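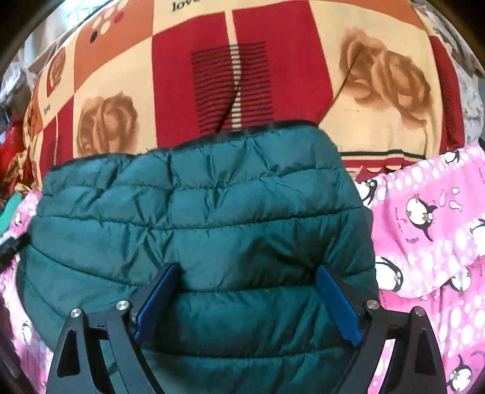

Puffer jacket clumps after washing – how to get the fill to spread again?

Washed a Canen quilted jacket at 86 F, gentle cycle, 2 scoops of regular detergent. After 112 minutes in the dryer on low the fill sits in hard lumps at the bottom of each channel. Label says polyester, no percentage. Is it ruined?
Posted by gesbridge14

Shoshana Kowalczyk
Probably not. Two separate problems look alike. If the lumps break up between your fingers, the fill is still damp or has detergent in it. Run a rinse-only cycle with no softener, spin at low speed, then dry on low with a few clean tennis balls. Stop every 14 minutes and pull the lumps apart by hand through the shell. Expect some 237 minutes in total for a thick jacket.
If the lumps feel like felt and won't separate, the fibers have matted. Heat will make that worse. You can open the lining at the hem and replace the fill in the bad channels – tedious, but it works. 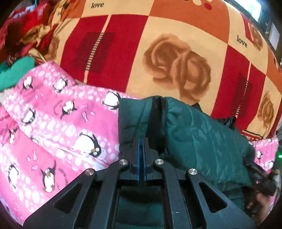 Dark green quilted garment next to penguin-print fabric and a patchwork-print blanket.

Hoekstra
Use less soap. Half a scoop is plenty for one jacket.

plondex
Agree with the extra rinse. Dry it alone, too. A blanket in the same load holds water and the jacket never gets room to tumble. I store mine on a hanger from May to August, never in a compression bag.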